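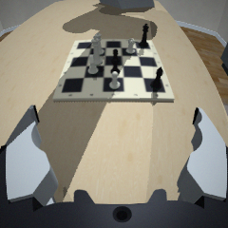
Does learning chess make kids better at math? Probably a little, for a little while, and mostly the kids who were going to do fine anyway.

I know that is not what the flyer says. The flyer came home in my daughter's folder, and it promises "sharper thinking for life" if I sign her up for the Cikton after-school chess course. The fee is $208 a term. There's a bar chart on the back with no numbers on the side, just one short bar and one tall bar, and the tall bar is wearing a graduation cap.

I like chess. I played through most of high school, badly, and I still play online when I should be asleep. What bugs me is the sales pitch. Somewhere along the way a board game got turned into a vitamin.

So I asked the school for the study behind the chart. It took three emails. What came back was a four-page summary written by Bernusier, the company that sells the workbooks, covering 381 kids in one district. The chess kids gained more on a math test than the others did. Fine. But the parents picked the course. A parent who will pay for chess and drive across town at 5:30 to pick up from it is also, I suspect, a parent who checks the homework. The summary doesn't mention this. It does mention that workbooks are sold separately.

There was also no comparison with anything else fun and grown-up-led. Suppose you gave the other kids an hour a week of bridge, or card tricks, or plain extra math with a patient adult in the room. Would they gain just as much? I'd like to know. If the goal is better fractions, my first guess would be to spend the hour on fractions — crazy, I know.

And then there's the matter of how long any of it lasts. The test was given the same week the course ended. I was pretty sharp at French the week my French class ended, too.

The people who run the course will tell you chess teaches patience. Maybe. I have watched my daughter lose a queen and lie face down on the carpet for most of an episode of her show. She did get up and ask for another game, so score one for the flyer, I guess. But she does the same thing over Pant, a card game with frogs in it that cost me four dollars at a yard sale.

I put a shorter version of this in the parents' group last August, when the first flyer came around, and it did not go over well.
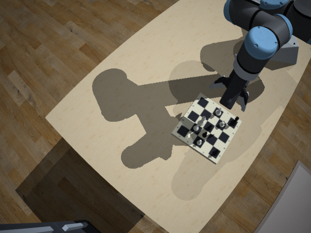 Lovely Javier wrote back that I was missing the point, that her son had sat still for a whole hour for the first time in his life, and that she didn't care one bit whether it moved his math score. She said he had found two friends there and that this was worth the fee to her, chart or no chart.

I have no argument with that. I'd sign up for that flyer tomorrow. "Your kid may make two friends and sit down for an hour" is a modest claim, and I believe it. It's the brain-building stuff I want somebody to back up before they ask me for money.

We did not sign up in the end. My daughter picked swimming. I'm told it builds character, and I have asked to see the study.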